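Skarnska Open Bin, gray

Sotlow Storage & Workroom — Bins and Trays

We've carried a lot of open bins over the years, and the Skarnska is the one we keep taking home ourselves! It's a plain gray rectangle with no lid, no dividers and no clever latch, and it swallows the kind of stuff that never has a proper place: picnic cups, plastic dishes, sandbox tools, the odd thing you find under the couch.

What we love most is how easy it is to see what's in there. The back wall leans outward, so light gets down to the floor of the bin and you can reach in without scraping your knuckles. The front is low. If you've ever had to tip a deep tote on its side to find one small cup, you'll know why that makes us happy (Walter Lozano, who does our buying, brought in a first order of 40 on the strength of the low front alone).

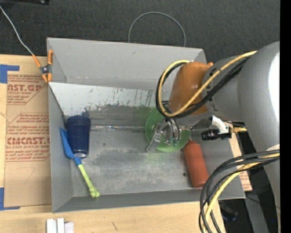
Gray is a good color for this job, too. Bright things stand out against it, so a blue-and-green sand shovel or a see-through green dish is easy to spot from across the room. It does pick up scuffs, mostly on the sloping panel and the floor, and we'd sooner tell you that now than have you write to us in January. Ours at the Jullatbridge shop has had a rough life and we still use it every day.

It sits happily on a tabletop or a low shelf. On a nice wooden table, slip a cloth or a thin mat underneath — grit gets trapped under any bin and will mark the finish when you slide it.

Cleaning: warm water, dish soap, soft brush. Skip the scouring pads. Let it dry before you stack anything inside.

Good for: kids' kitchen toys, picnic ware, beach and sandbox tools, craft odds and ends
Less good for: anything you want kept dust-free (try the lidded Sandhu box instead)
Item number: 1246
Inside wash test: passed, by hand only
Sold: singly

Anselmo Inga at the Jullatbridge counter keeps one out on display, so come and put your hands in it before you buy. If you're after a matching set for a classroom or a playgroup, ask him about order 560, our mixed pack with two open bins and a Sandhu box. It ships from the same shelf and usually goes out the next morning.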